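Stukmont Guest Linen Handbook
Section 7: Folding and Traying Bath Towels

Welcome to the most satisfying section in the handbook! If you've come straight from Section 6 (sorting and airing), you should have a stack of dry towels, a clear table and a tray within reach. If any towel still feels damp at the hems, put it back on the airer. Thick hems hold water long after the loops feel dry, and a damp fold smells musty by morning.

7.1 Before you start

1. Wipe the table with a dry cloth. Crumbs and grit love a looped towel and will not let go.
2. Wash and dry your hands. Skip the hand cream until you've finished, as it leaves marks on pale cotton.
3. Hold the towel by two corners and give it one good shake, away from your face. This lifts the pile beautifully.
4. Look over both sides. Put anything stained, pulled or fraying in the mending basket.

Note: The table should be at about hip height. If you find yourself stooping, fold somewhere else. Your back matters more than the towel.

7.2 The main fold

1. Lay the towel flat with the care label facing up and a short side nearest you.
2. Smooth from the middle outwards with flat palms. Don't drag, or one hem will creep ahead of the other.
3. Bring one long side in to a third of the width. Bring the other long side over it, so that the label ends up inside.
4. Run a palm down the length to push out trapped air.
5. Fold the short side nearest you up to meet the far one, lining up the hems.
6. Fold in half again. The last fold should be plump and rounded. Resist the urge to flatten it!

A plush towel will make a generous bulge along the top layer, and the layers underneath may peep out at the side. A little of this is fine. If the lower layer sticks out by more than a finger's width, open the last fold and tug the hem gently back into line.

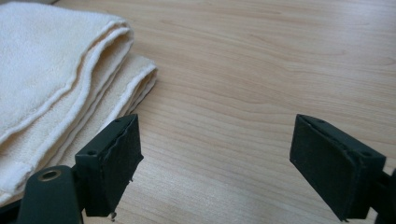 Why does my stack lean to one side?
The hems are all piled up on the same edge. They are thicker than the rest of the cloth, so turn every other towel round as you stack and the pile will level itself out.

7.3 Squaring up

1. Place one hand on each side of the folded towel, fingers together.
2. Press inwards lightly until the sides are straight.
3. Turn the towel so that the neatest rounded fold faces the guest. Loose edges go to the back.
4. If your towel has a woven band, check that it runs level. A crooked band shows from right across the room, while a level one makes the whole thing look wonderfully crisp.

Caution: Do not iron bath towels to get a sharper edge. Ironing crushes the loops and they dry people badly afterwards.

7.4 Setting out the tray

The tray goes next to the towel while you work. Keep the two side by side and you can lift the finished fold straight across without it slumping open.

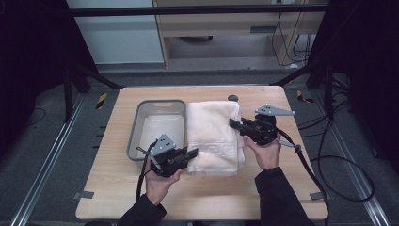
Guest linen pages written by Abdel Hamid
Tuesday, January 4, 2022

1. Check that the tray is clean and completely dry, especially in the corners.
2. Slide both hands under the towel, palms up, with your thumbs resting on top.
3. Lift, move across and lower the back edge first. Let the front settle by itself.
4. Leave a little room at each end of the tray so that whoever carries it can get a proper grip.

Note: Tandby rooms take one bath towel per tray. Dedero rooms take one bath towel and one hand towel, with the hand towel on top and its fold facing the same way. I love how the Dedero pair looks when both folds line up, so do give it that extra moment.

Caution: Never carry trays stacked on top of one another with towels inside. The weight squashes the pile and the top tray can slide.

7.5 Clearing the table

Once the towel is in its tray, brush the fluff off the tabletop with the side of your hand, working along the grain towards you.
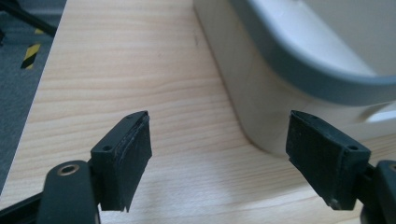
Collect the fluff in a cloth and shake it out over the bin. Do this between every towel when you're folding new ones, which shed like mad for their first few washes. Older towels are much better behaved, and a wipe at the end of the batch will do.

If the surface feels tacky, go over it with a barely damp cloth and let it dry fully before the next towel comes down.

Filled trays go on the linen shelf, newest at the back. Shelf labels and the September stock check are covered in Section 8.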